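Budget for a second tabletop arm: what am I forgetting?
Posted by Kaisu Harju in Equipment and Purchasing 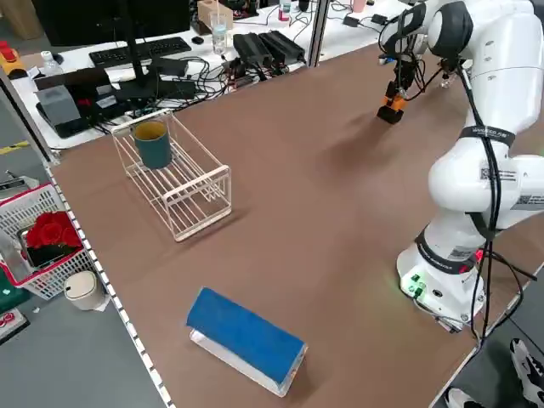
Róisín Keogh wrote in the comments that the price of the arm is the easy part, and asked what would go on the line under it. So I am adding the details I left out when I first posted.

We have one arm in use on household handling tasks, mostly putting cups and books where they belong and using a dish rack. I have been asked to plan for another station. The quote from Prastimel is 2990 for the gripper, a spare set of fingertips and the mounting hardware. The arm is quoted separately and already approved. What I need is a list of everything else, because last time we went back for more money twice and I would like to avoid that. Delivery would be in April. The room has space for one more table the same size as the one we use now. Is it better to buy the table from the arm supplier or get our own?

Vanderleia Fagundes

Get your own table, but check the weight first. Ask the supplier for the base load with the arm fully stretched out and moving at its top speed, then ask the table maker for a rating in writing. We bought a cheap one from Hendley and had to add bracing underneath. By the time we paid for the bracing and the labor, the supplier's table would have cost the same.

Things we missed on our first budget:

Power. Count the outlets you need, then look at where they are. We paid an electrician to move two.
Cables. Buy cable trays and ties at the start. You don't want power bricks and loose cords sharing a desk with a keyboard.
A mat for the work surface. They wear, so order a spare.
Spare fingertips. One extra set is not enough if you run every day. We go through three sets a year.
Shipping and import fees. On our order these were quoted after we had signed.
Training. Ours was two days for two people, and the supplier billed travel on top.

Also ask how long the gripper quote is good for. Ours ran out while the paperwork was still going around and the new one was higher.

Aidan Ó Dálaigh

just get a used one. we did and it was fine

Treasa Ó Flaithearta

Used can work, but find out whether the warranty and the software license transfer to you. With ours from Pinto the license did not, and we had to buy it again.

On the table, I agree with Vanderleia. I would also leave clear floor on every side, more than you think you need. Storage baskets and bins end up next to the table, and people have to walk past them to reach the stop button. Put a shelf in the budget.

I would hold back 27 percent of the hardware total for the first year. That sounds high, but it covered a replacement cable, a new controller fan and a service visit for us, with a little left over. Whoever approves it may ask for a breakdown, so keep the service visit as its own line.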